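pelemden-users | Thread | Prev | Next | Index

Re: index rebuild after upgrade
Posted in January by the list maintainer at Brarninmont

> After the upgrade our Jakatik catalog takes far longer to open.
> We have 2000 records. Is a full rebuild needed?

A full rebuild is only needed if the key length changed.
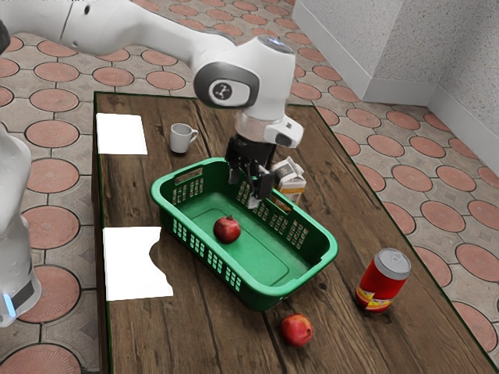

Otherwise run the partial pass, in batches of 200. Larger batches work but hold the lock longer.

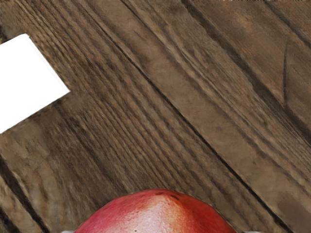 The cache limit resets to 50 on upgrade. Set it back to 800 before the pass and restart the service.

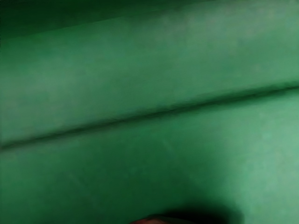
Can the pass run while users are connected?
Read-only sessions are fine; close anything with write access first.

Recent threads
Ruawai mirror out of sync
Export drops trailing spaces
Lock file left after restart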